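# Shared Study Space at Hultbridge: Use, Noise and Furniture in the Brorkora Building

Student project report, second-year module in Facilities and Services

Project group: Amra Ivanov, Edin Radonjić, Vasilis Vasić, Jerome Manalastas
Supervisor: Dušan Vukčević

## 1. Background

The Brorkora building was opened to students of all departments after the old reading room in the main block was turned into offices. It has two floors that may be used for individual work and one floor for groups. No rules on its use were written at the time, apart from the opening hours and a short notice on food and drink at each entrance.

During the spring term the student office received a number of complaints about the building. Most concerned noise. Others concerned seats that were held for hours by a coat or a bag, and desks that students found too shallow for a laptop and an open book together. The office asked whether a project group could look into the matter and report before the new furniture order was placed.

The group agreed to limit its work to three questions. The first was how full the building is at different times of the day. The second was what students mean when they say that a floor is noisy. The third was what kind of desk students would prefer if the present ones were replaced. Heating, lighting and access for visitors were left out, although students raised all of these in their comments.

## 2. Method

The work was carried out over four weeks, ending in May. Three methods were used.

Seat counts were made by walking each floor at 9 a.m., noon, 3 p.m. and 7 p.m. A seat was recorded as occupied, held or free. A held seat was one with personal items on the desk or chair and no person present. The building has 330 seats in total, including those at the group tables. Window ledges and the stairs were not counted, even where students were sitting on them.

A questionnaire was sent to the 1643 students registered in the departments nearest to the building. It had twelve questions and one open comment field. The group received 444 replies. Of these, 51 were removed, in most cases because only the first page had been filled in, which left 393 for the analysis.

Short interviews were held with nine students and two members of the building staff. The interviews lasted between ten and twenty minutes. Notes were taken by hand and read back to the person at the end. Names are not given in this report.

The seat counts were shared among all four members of the group. In the first week it became clear that members were treating held seats in different ways. Mr. Radonjić recorded a seat as held if there was a single pen on the desk, while Ms. Ivanov did not. The rule was then written down, and the counts from the first two days were left out of the results.

## 3. Results

### 3.1 Use of the building

The building was fullest at noon and at 3 p.m. At these times the upper floor had very few free seats, and on several days it had none. The lower floor was rarely more than two-thirds full. At 9 a.m. and 7 p.m. there was space on every floor, with the exception of the last week, when several departments had papers due and the evening counts were almost as high as those at noon.

Held seats were most common around the lunch break. Staff explained that many students leave their belongings on the desk while they eat in the main block – a walk of some six minutes each way – and do not wish to lose the place. In the interviews, students who complained about held seats often said that they held seats themselves.

The group tables showed a different pattern. They were used by single students in the morning and by groups after 2 p.m. Groups arriving early often found one person at each table and went elsewhere. Two interviewed students said that they had stopped trying.

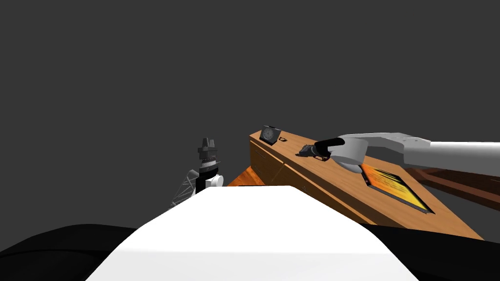

The preference for the upper floor was strong, and it could not be explained by the number of seats alone. Replies to the questionnaire named the daylight, the distance from the entrance and habit. One comment stated that "everyone in our year sits upstairs, so that is where you go." The lower floor was described as dark and as a place one passes through. Several students did not know that it was open to them at all, as the sign beside the door still carries the name of the department that used the rooms before.

### 3.2 Noise

The questionnaire asked students to choose the sounds that disturbed them most. Conversation was chosen most often, followed by chairs being moved and by phone calls in the stairwell. Keyboard noise was chosen by few. The doors received a large number of separate mentions in the comment field, although they had not been listed as a choice. This was an error in the design of the questionnaire. The closer on the upper floor door had been out of adjustment since the winter, and the group ought to have included it.

In the interviews, students made a clear difference between steady and sudden sounds. A low level of talk was accepted by most. A chair pulled across the floor, or a door falling shut, was not. Mr. Vasić repeated one afternoon count with a handheld sound meter borrowed from the physics department. The readings were taken at one point only and are not reported as results, but they agreed with what students had said: the average level was modest and the peaks came from the door.

Opinions on a written quiet rule were divided. Students who used the building every day were more in favor than those who came once a week or less. Staff were doubtful and noted that they had no time to enforce such a rule in the evening, when one person is responsible for all three floors.

### 3.3 Desks

The present desks were bought in two separate orders and differ in height by three centimeters. Where the two kinds have been pushed together, the surface has a step in the middle. Students who work on drawings mentioned this often.

The questionnaire offered three types: a single desk with a low screen, a long shared desk without screens, and a round table for four. The single desk was the most popular choice for the upper floor. For the lower floor, the long shared desk was preferred by a small margin. The round table was chosen mainly by students who already used the group floor.

Depth was more important to students than width. A large share of the comments asked for enough room to place a book in front of a laptop. Power outlets were the second most common request. Outlets are now found only along the walls, and extension cords cross the walkway in at least two places on the upper floor. The group reported these to the building office during the project and did not wait for the final report.

Two suppliers were asked for general information. Koyama sent a catalog with sizes and delivery times. Cludeo offered a visit, which could not be arranged within the project period. Prices were not compared, as the size of the order has not been decided.

## 4. Limits of the study

The replies came from students who chose to answer, and it is likely that those with a complaint were more willing to do so. First-year students were underrepresented. The counts were made during a period close to the end of term and may be higher than in the autumn. The counts on the group floor are less certain than the others, as students moved between tables while the count was in progress.

## 5. Recommendations

The group recommends the following to the student office:

- The door closer on the upper floor should be adjusted, and felt pads should be fitted to all chairs. Both measures are cheap and can be carried out before the autumn term.
- The sign at the lower floor should be replaced, and the floor should be listed in the welcome letter to new students.
- Seats left without a person for more than 45 minutes should be regarded as free. A short text on each desk would be sufficient.
- Group tables should be reserved for groups of three or more after 1 p.m.
- New desks should have a depth of at least 80 centimeters and a single common height. One type should be ordered for each floor – mixed orders should be avoided.
- Floor outlets should be priced together with the furniture, even if they are installed later.

A written quiet rule is not recommended at present. The question may be taken up again once the doors and chairs have been dealt with and a second round of counts has been made.

## 6. Division of work

Amra Ivanov prepared the questionnaire and the analysis of the replies. Edin Radonjić planned the seat counts and drew up the tables kept in the project folder. Vasilis Vasić was responsible for the section on noise. Jerome Manalastas conducted the interviews and handled contact with the suppliers. All members took part in the counts and in the writing of this report. The count sheets and the full set of comments, with names removed, have been handed to Dušan Vukčević and may be read on request.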